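I have now watched the fourth episode of the Prutska royal documentary twice, once for work and once because I couldn't stop thinking about the letters. If you haven't seen it, don't worry, you can still read this. Everybody knows by now that the old queen of Prutska wrote to her sister every week she was on the throne. What I didn't know, until the film let us hear a few of them read aloud, is how funny she was.

I grew up with a mother who followed royal families the way other moms followed soap operas. We had the commemorative tea towels. We had a biscuit tin with the Prutska wedding on the lid, and for most of my childhood it held buttons. So when Hosodari announced in July that it had made a six-part series with the full cooperation of the palace, I cleared my evenings and called my mother, who had already cleared hers.
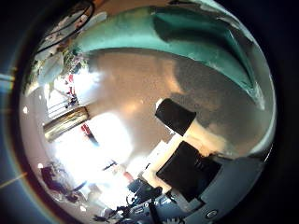

The cooperation is the part people have been arguing over. A family that lets the cameras in usually wants something back, and I went in expecting a lot of horses and soft piano. There are horses. There is quite a bit of piano too! But the grown children sit down one at a time, without an aide in the room, and talk about the year their parents separated, and I don't think I've heard any of them say more than a sentence on that subject before.

The younger princess is the best of them. She was 23 when the news came out, away at college in Notcombe, and she found out from a headline in the student union shop. She bought the newspaper (she still remembers that she counted out the change) and read it on a bench, and then she went to her afternoon lecture because she couldn't think what else to do. She tells it so plainly. No music under it, thank goodness. My mother, on the phone with me the whole time, went completely quiet, and my mother doesn't go quiet for anybody.

The older brother is harder to read. He answers every question, he's polite, and he keeps straightening his cuffs. I wanted the interviewer to wait a few seconds longer after some of his answers - you can almost feel there was another sentence coming. Maybe there wasn't. He did tell one lovely story about his father learning to make pancakes that summer and setting off the alarms in the east wing, which brought the entire guard running up the stairs.

Then there are the letters themselves. The archive holds 700 of them, and the palace let the filmmakers use a small selection. The queen complains about her shoes. She complains about state dinners, and one ambassador who hummed while he chewed. She describes sitting through a flower show at Dhanial in pouring rain with a hat that was slowly dissolving onto her collar, and having to award first prize to a dahlia she thought was hideous. I rewound that one for my husband, who doesn't care about royals at all, and he laughed out loud. 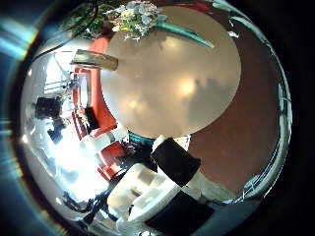
*White and cream blossoms with plenty of green, on a round table.*

What stays with me is how the letters change after the separation. She stops joking for a while. She writes to her sister that she keeps setting aside little things to tell her son and then not telling him, because he looks so tired. It's such an ordinary worry. My own grandmother could have written it, minus the palace.

The sister is 96 now and she appears for maybe a minute, in a yellow cardigan, holding one of the envelopes. She is asked whether she minded sharing them. She says she minded very much, and then she thought it over and decided her sister came off rather well. I loved her for that.

I do have complaints of my own. The second episode is mostly a tour of the summer house, and I don't need that many curtains. The narrator says "little did they know" twice in ten minutes. And the divorce settlement, which was front page news for a whole winter, gets waved past so quickly that I checked whether I'd sat on the remote.

Still, my mother and I have the last two episodes to go, and we've agreed that neither of us will watch ahead. She has already asked me, very casually, what time I'll be home. I'm bringing the biscuit tin, with the buttons still in it.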